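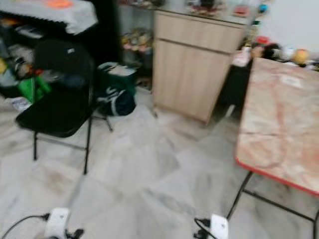 Sebastian Dinu wrote in to say that a folding table is a guest who never leaves, and that we should have bought a proper one in March when Trenico had them at 50 off. He may be right. I have yet to meet a proper table that fits through the door at Pultavby without somebody taking the legs off.

The back room has to double as a dining room. I was against the plan from the start. The room already stores bags, clothes, toys and everything that has no home upstairs, and I didn't see how a bigger table would help. The folding chairs I can live with. They are hard after an hour, and the black ones show every bit of lint, but they go away flat.

The cabinet stays where it is. Toma wanted it moved to the other wall to give people more elbow room, and I said we could talk about it once the drawer had been emptied. The drawer has not been emptied.

Pictures from September 2019. Click any of them for the larger size.

The marbled top, with its red veins. The catalog called the color "blush," and I suppose there is some pink in it. I'm told a pattern like this hides crumbs. I think it hides them from the person wiping and from no one else. It shines a good deal under the lights, too, so if you like to read at the table you may want to pick your seat with care.

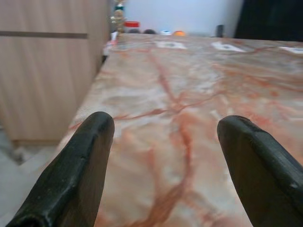
The oval tray

Stainless steel, with a raised rim, and shallow. Skorik swears by these for serving and claims one tray replaces a stack of plates. I doubt it. Anything with sauce has to be carried very level, and the polish takes fingerprints if you so much as look at it. It does go nicely with the marble pattern, I'll give it that much. 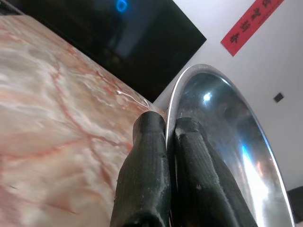 Seating and prices

We get asked what it all cost. The chairs were 12 each and the tray was 9, both secondhand. I won't say what the table cost, as Toma and I still disagree on whether delivery counts. Comments are open until the end of the month, and suggestions for where to put the bags are welcome, provided they don't involve buying another cabinet.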